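Goltdale Community Pantry - November meeting, minutes

Taken by me, Lilibeth, because Saranya had the pen last time and says her wrist still hurts. Present: Sơn Lưu, Genalyn Rivera, Enikő Halász, Saranya Kaimal and yours truly. We started at 7, or a little after, once the coffee was sorted out.

Last month's minutes were approved with one fix (it's Tolentino Street, not Tolentino Road - sorry, my fault!).

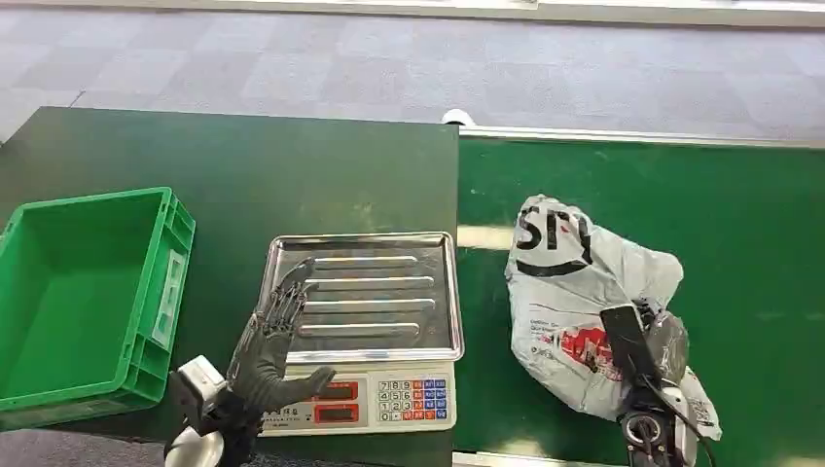
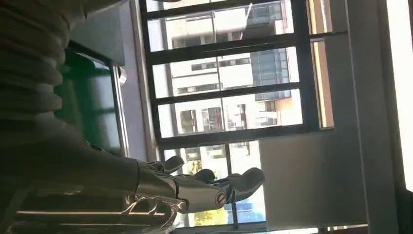
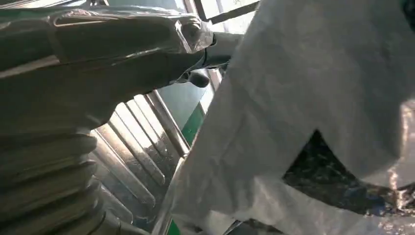

Enikő thought we should settle the Sunday hours before anything else, as people keep turning up at noon and finding the door locked. She'd like us to open from 11 to 2 all winter and put it on the big sign so there's no more guessing. Saranya was for it, I was for it, and Sơn was for it as long as he doesn't have to open up every single week. We agreed to take turns. Genalyn will draw up the list and email it around.

Money next. We have $867 in the account after paying the electric bill, which is better than I expected! Sơn wants to put $300 toward a used fridge and keep the rest for the holiday boxes. Genalyn worried that a used one would die on us in July like the last one did, and we went back and forth on that for a good while. In the end we said yes to the $300, but only if it comes with some kind of warranty. Sơn will call the place on Traralon Avenue and ask.

Holiday boxes: 13 families have signed up so far and the form stays open until the end of the month. Same contents as last year, except no canned beets (please, no more canned beets). Saranya is going to ask the bakery about rolls again. I said I'd do the cards, and then remembered how long the cards took me last year, so Enikő is helping.

The Tandum newsletter has offered us a half page. I'll write something short and pass it around before it goes in.

Parking came up again - we ran out of time, so it goes first on the list next month.

Wrapped up at 8:40. Genalyn has the key, and Sơn is bringing snacks next time.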